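Chapter 3: Getting Supplies to the Unit

Filed under: Military Studies > Logistics

Last updated November 2020

Most of us, when we picture an army, picture the people at the front of it, and I was no different when I first sat down in Araba Korletey's supply course at Kevbridge. It took me a good while (longer than I like to admit!) to see how much of a soldier's day depends on somebody many miles back who packed the right box and wrote the right number on the side of it. 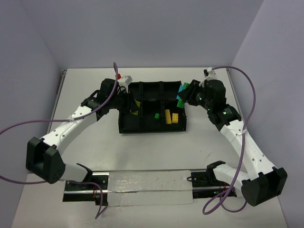 So in this chapter we will follow one shipment from the depot at Kerneck to a company of 90 soldiers camped near Makris. The shipment holds 312 crates of food, water, batteries and spare parts, and it has to change trucks 2 times along the way. Keep an eye on those handovers, dear reader, for they are where things go missing. 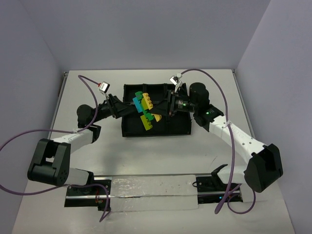 Loading comes first, and it deserves more patience than it usually gets. A crate that will be needed early should go in late, near the doors, and a heavy one should sit low. If you'd like to get a feel for the problem at your desk, take an open-topped tray and some plastic toy bricks, snap a few together like the ones held over the black tray, and try fitting several odd-shaped clusters inside. Then ask a friend to call for one of them, and see how many others you must lift out to reach it.

We begin with the loading plan itself.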